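Print this page | E-mail this page

Keeping Cards in Order: Business, Loyalty and Reference Cards in the Shared Office
Speaker notes – Everett Schumacher, Records and Office Services, Etham

Opening (two minutes)

Welcome the audience and thank the Bondell branch for the use of its meeting room. State the scope plainly. The talk covers small printed cards kept at a desk or front counter. It does not cover access badges or payment cards, which fall under a separate policy.

Give the background. In December the Etham front office held 536 cards in drawers, envelopes and coat pockets. After duplicates and outdated cards were removed, 311 remained. Pause here for questions on what was discarded.

Part one: the folding holder

A snap-closed holder with bound clear sleeves suits cards that travel with a member of staff. Our red one has white stitching along its edges. Advise the audience to place the card used most often in the top sleeve, where it can be read as soon as the cover is opened.

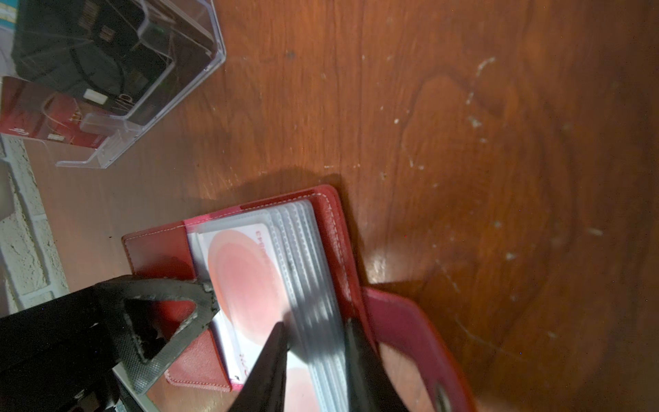 Part two: the desk organizer

Move to cards that stay in one place. A clear organizer with upright compartments allows staff to see a group of cards without lifting it out. Recommend one subject per compartment, and ask that thick stacks be divided before they are forced in. Cards with colored edges are easily told apart when they stand upright – the teal-edged stack is a good case.

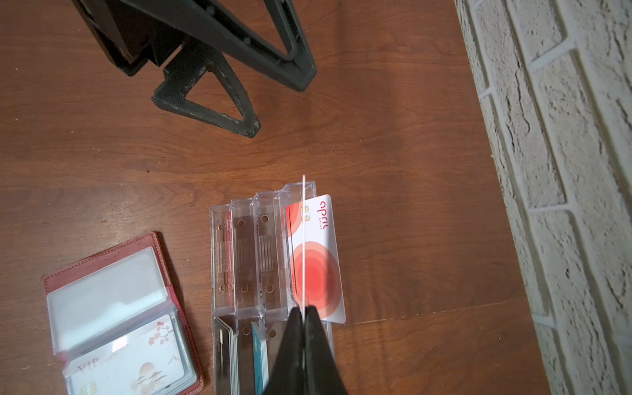 The Tullico office assigns its front compartments to current suppliers and the rear ones to contacts used less often. Etham has adopted the same practice. Mention that labels should go on the outside of the compartment, low down, so that the cards remain visible.

Part three: sorting at the table

Clear the work surface of papers and drinks before starting. Keep the cards together in a small area within easy reach, and finish one group before opening the next.

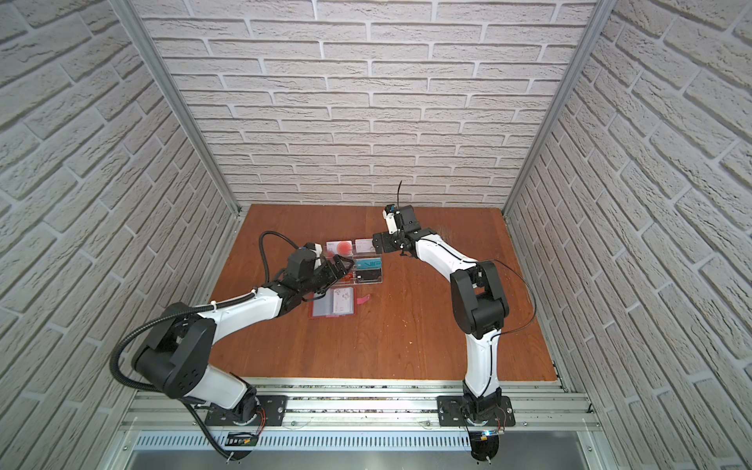 A second person may read names aloud while the first files. At the Głowacki office, 200 cards were sorted in one afternoon by this method, with a short break halfway. Remind the audience that doubtful cards go to the supervisor and are not to be filed by guesswork.

Closing

Distribute the one-page checklist. Collect the sign-in sheet before the room is released.

Last updated: July 12, 2018

This site uses cookies. By continuing to browse, you agree to our use of cookies. Accept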